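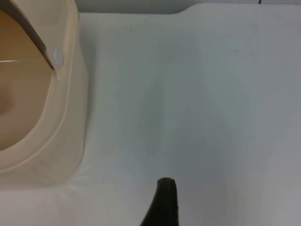 Gediminas Mets read an early draft of this section and asked why I'd bother with a wrist camera at all, if the fixed one can see the box and the cube for most of an episode. Fair question, and it sent me back to the ablations for most of October. The short answer is that the fixed view is great for deciding where to go and pretty hopeless at telling you when to let go.

4.2 Put the cube in the bread box

The task is simple enough to explain to my kids: pick up the red cube, move it over the rim, lower it into the bread box, release. The lid stays open for the whole episode (I have a separate set with the lid closed at the start, see 4.5, and it's a mess). We collected 246 demonstrations by teleoperation, the longest of them up to 661 control steps, and trained Sulinis on all of them with the same settings as in the drawer task. No retuning. I wanted to, believe me.

Where things get interesting is below the rim. Once the fingers drop into the box they hide a good part of whatever they're holding, so the fixed camera gives the policy only a bit of red to work with.

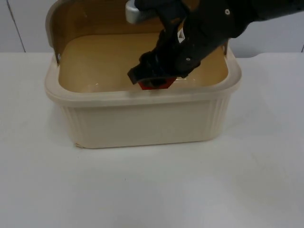 My first version handled this stage badly. It would hover, dip, hover again, and sometimes open the fingers far too high. I blamed the depth estimates for a week before I looked at the demonstrations themselves. The operators had done the same thing! They paused before releasing, for wildly different lengths of time, and the policy had learned the dithering along with everything else.

So we added what I've been calling pause trimming. Any stretch where the arm barely moves and the gripper command doesn't change gets shortened to a fixed length before training. The change takes a few lines of code and no new data. We do keep a short pause, though — cutting it out completely made the release jerky.

4.3 Evaluation

Each policy got 40 trials. Before a trial I put the cube down to the right of the box, turned to whatever angle I felt like, and wrote the angle down afterwards. In hindsight a printed list of angles would have been better science, and we've used one for every task since. Figure 4 gives the general layout.

Figure 4. Bread box with its lid open, red cube on the tabletop beside it.
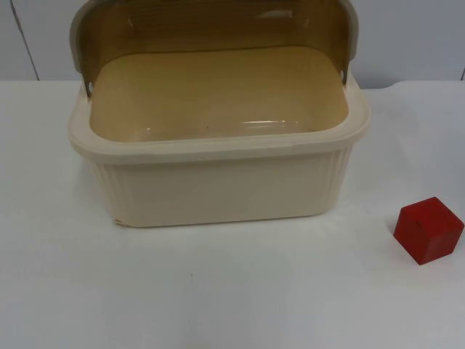
4.4 Results

With pause trimming and both cameras, the cube ended up inside the box in 25 of the trials. I'd hoped for more. Dropping the wrist camera hurt mostly at the release, as Gediminas had half guessed by then, while dropping the fixed camera hurt the approach so much that I stopped looking at the release numbers.

Most of the remaining failures happen at the grasp. If a finger comes down on top of the cube instead of beside it, the policy tends to sit there pushing, and I suspect it simply has too few recoveries to copy. Our operators were good, which is a nice problem to have during collection and an annoying one later.

Figure 5. Lower finger on the top of the cube. 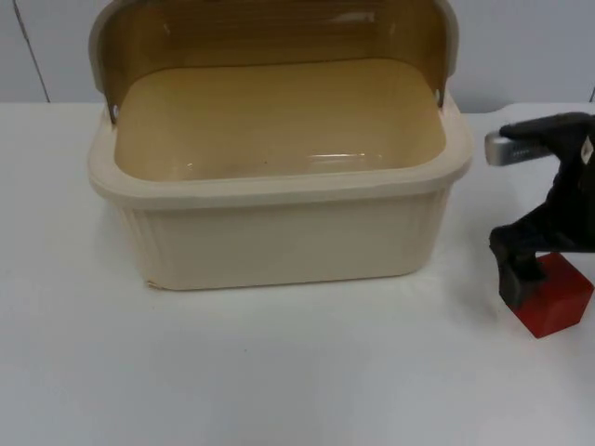 4.5 Starting with the lid closed

I'll keep this one brief. The closed-lid set uses the same bread box and the same cube, but the arm has to open the lid first, and the two halves of the task want quite different wrist angles. Training on both halves as one long episode didn't work for us. Splitting them at the moment the lid stops moving went better, and the open-lid half could reuse the weights from 4.2 without much fuss. Per-trial notes for both halves are in the appendix, including the ones where I forgot to write down the angle.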